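4. Street attachment among former residents of Siltcombe 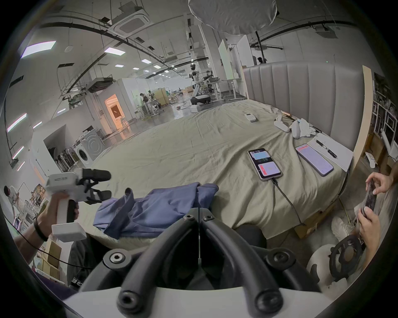 Figure 4. A blue garment on a bed, with two hand-held grippers.

Interviews in Siltcombe began in May, after the survey round was closed. The neighborhood consists mostly of wood-frame houses divided into flats, with one bus corridor, Skorkus Avenue, running along its northern side. Residents of the side streets tend to name the street they live on before they name the neighborhood. We asked people who had moved away whether they still did this.

The survey went to addresses on a list kept by the parish and the two local schools. It produced 491 usable replies from people who had lived in Siltcombe for at least four years and then left. From these we selected 50 for longer interviews. We tried to balance those who had moved within the city against those who had gone to the suburbs, chiefly Turkoston, but the suburban group was easier to reach and is somewhat larger.

4.1 Naming the old street

When asked where they were from, most interview subjects gave the street first. Several then gave the house, usually by the name of the family on the first floor and not by its number. People who had grown up in the Portuguese-speaking blocks sometimes gave two places, the street and Bragança, even when only a grandparent had been born there. We coded these as double answers and kept them separate in the analysis.

Street names came up less often among people who had lived on the bus corridor itself. They spoke of the stores, the stop outside the bank and the noise. One woman who had spent her childhood over a bakery on Skorkus Avenue said she always told people she came from the next street over, "where my friends were."

4.2 Return visits

More than 50 survey respondents wrote in the margin that they drive down their old street when they are in the city, often without stopping. The survey had no item on this, so we added a question to the interview schedule. Visits were tied to funerals, the summer parish supper and dental appointments, in that order. Those who still had a relative on the block went inside. The others mostly looked at the porches and noted changes in paint, fencing and parking.

The interview file was closed on 8/3/24. Replies received after that date are not included in the counts given in this section.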